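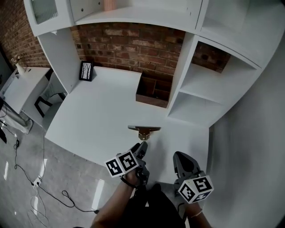
Residents' Forum > Fixtures and Furniture > Study units: exposed brick behind the desk

estates_desk
Moderator

Residents of Plevar Court are invited to comment on the treatment of the brickwork behind the built-in study units. The units were installed with the brick left exposed between the desktop and the overhead shelf. Several residents have since asked whether a back panel may be fitted, and the management office would like to hear a range of views before any guidance is issued in April.

Please keep replies to the subject of the study units. Matters concerning the kitchens have their own thread.

flat_nine_north
I should like to record my support for leaving the brick as it is. The remains of the old white paint sit well with the white desk and shelf, and a plain panel would make the unit look like any other. I keep one small black frame with a print of trees propped against the wall and consider that sufficient decoration.

mrs_t_gusau
With respect to the previous contributor, the brick is attractive from a distance and tiresome at close quarters. Flakes of paint and grains of mortar collect along the back of the desktop. I wipe mine down every morning and there is always something on the cloth. I would welcome a panel, provided that it could be removed.

estates_desk
Moderator
Thank you both. For information, a clear masonry sealer may be applied by residents at their own expense, subject to written consent. The finish must be matt.

E. Juška
I applied a matt sealer last winter, with consent. Two coats were needed and the mortar took far more than the brick did. The shedding has been much reduced, although it has not ceased altogether near the side panel, where a brush does not reach easily. I would advise covering the whole of the desktop beforehand, including the curved part, as drips are difficult to remove from the white surface once they have hardened.

Edgars Juška

mrs_t_gusau
May I ask Mr Juška whether the colour of the brick was altered?

E. Juška
Slightly. It is a little deeper in tone. The white patches are unchanged.

northlight386
I wish to raise a related point. The small cupboard with the ribbed glass door, at the left-hand end of the overhead shelving, has dropped in my flat and now catches on its lower edge. Has any other resident experienced this, and is the replacement of hinges a matter for the office or for the resident?

flat_nine_north
Mine did the same. Tightening the screws was enough.

northlight386
I have tightened them on two occasions without lasting effect. I believe the hinge itself to be worn.

estates_desk
Moderator
Hinges on built-in furniture are the responsibility of the office during the first 48 months of a tenancy and of the resident thereafter. Residents are asked not to fit a different pattern of hinge without first submitting the old one for comparison. It may be left at reception, in an envelope marked with the flat number.

sumura_lodge
I cannot agree with that division of cost. The doors were hung before any of us moved in, and a hinge does not know how long a tenancy has run. I would ask that the rule be reviewed.

estates_desk
Moderator
The comment is noted and will be passed to the office manager.

mrs_t_gusau
Returning to the brick, would a panel interfere with the open cubbies on the right? The wall can be seen through the upper one in my unit, and it would look odd to cover one part and leave the other.

E. Juška
That was my own reason for choosing sealer. A panel would have to stop at the shelving tower, and the join would be visible from the doorway.

flat_nine_north
I concur, and would add that the upper cubby is the best feature of the whole unit. I keep mine clear for that reason. Pens and letters go in a wooden organiser on the desktop.

mrs_t_gusau
I am not persuaded as regards the dust, but I shall try the sealer on a small area first. Could the office confirm where the consent form is to be found?

estates_desk
Moderator
The form is held at reception and is also available by post on request. Applications should state the product to be used and the flat number.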